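Dimalo opens Rarness handling lab to visitors

2026-10-12

Dimalo held an open day at its handling laboratory in Rarness this month, with demonstrations of the hand-held gripper tools the company uses to record training data for its robot arms. Visitors were taken through the recording area, the replay cell and the office where the recorded runs are checked.

The company, which builds automated packing stations for small parts and household goods, moved the laboratory into its present building in May. Until then the recording work was done in a corner of the assembly hall, where it had to stop whenever the hall was needed for acceptance tests.

Roland Hollis, who heads the laboratory, opened the day with a short talk on the method. An operator picks up a gripper of the same geometry as the one fitted to the arm, with a camera mounted on it, and carries out the task by hand. The camera records the fingers and whatever is between them. Finger opening is logged along with the video, and the path of the tool is reconstructed afterward. No arm is involved until the replay stage.

"We get the approach, the closing and the release from a person who already knows how to do it," Hollis said. "What we don't get is force. There is no force sensor in the hand-held unit and we have decided to live with that for now."

The current program covers 55 object types. Each is recorded by at least eight operators, so that the model is not trained on one person's habits. Hollis put the target at 3000 accepted runs by the end of the program, and said that the laboratory had passed 1000 shortly before the open day. A run is rejected if the object leaves the camera view for too long, if the path cannot be reconstructed, or if the operator steadies the object with the free hand.

Morfudd James gave the main demonstration, which dealt with large, smooth housings and covers. These are harder to hold than their weight suggests. The faces are often slightly curved, so a flat finger makes contact along a line, and a glossy finish gives little friction. The finger ends used in the laboratory are covered with foam pads that compress until enough of the surface is in contact.
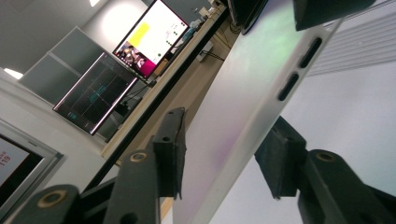
James showed the same pick at three finger openings and let visitors try it themselves. Most closed the fingers too near the end of the part, which then rotated under its own weight. She recommended gripping near the center of mass and lifting slowly until the part has settled in the foam.

Foam wears. The laboratory replaces pads when the edges begin to crumble, and keeps a log of which pads were fitted for each batch of runs. According to James, a worn pad has not yet been shown to spoil a recording, but the log costs little to keep and would be hard to rebuild later. A silicone pad from Veltier is on trial. It lasts longer and grips better on painted surfaces, but it leaves marks on some plastics and has so far been kept off the cosmetic parts.

Several questions concerned lighting. Glossy parts pick up reflections from lamps and screens, and these move across the surface as the tool moves. Idris Bowen, who is responsible for the vision software, said the laboratory does not try to suppress them. Runs are recorded in ordinary offices as well as in the recording area, with whatever furniture and equipment is present, and the tilt of the tool is left to the operator. An earlier model trained only against a plain backdrop performed well in the laboratory and poorly at the first customer site.

The replay cell was shown in the afternoon. A six-axis arm with a matching two-finger gripper ran a sequence of picks from a tray to a fixture, using a model trained on the hand-recorded data. It completed the sequence twice. On a third attempt the arm closed beside a narrow part and stopped, and the operator restarted it after moving the tray. Bowen said narrow parts lying against the tray wall were the most common cause of failure in the cell and that more runs of this kind were planned.

Şükran Demirtaş of Probert, which machines the finger linkages for Dimalo, brought several worn sets for inspection. The pivots run in pressed bushings, and play in them shows up as an error in the logged finger opening. Dimalo now checks the opening against a gauge block at the start of each session. Probert is preparing a revised linkage with a longer bushing at the main pivot, and the first sets are expected to go into use before the end of the recording program. Existing tools can be converted.

Asked about publication, Hollis said the recordings would stay in house, as many of the parts belong to customers. Drawings of the hand-held tool may be released once the revised linkage has been tested.

The laboratory will hold a further open day in May. Dilwyn Price is taking names for it at the Rarness reception desk. Groups are limited to eight, and visitors who want to bring their own parts for a trial pick should send dimensions and weight in advance.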